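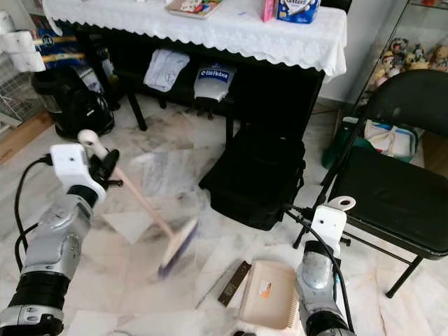 Irico Support asks if the thermostat still drops off the wifi after a full reset.

Support > Tickets > 1237

Yep, still does! I did the reset 2 times and it came back fine, then lost the network again overnight. The Ham router says everything's connected – the Poltside app says offline.

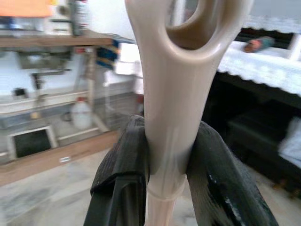
Beige plastic loop, close up

I also moved it to the guest network and turned off the schedule (my old one from March, all 31 entries). Same thing, and now the app shows error 200 every time I 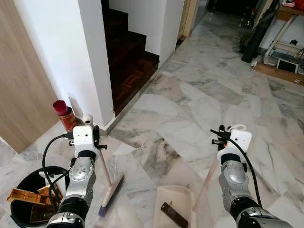

try to change the temperature. The buttons on the wall unit work great, so I'm using those for now. Can you push the older firmware back to me?
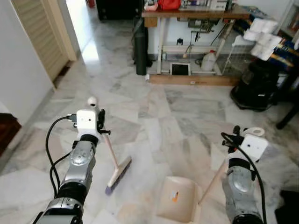 Related tickets
Clidley hub won't pair
Poltside app stuck on loading
Schedule lost after update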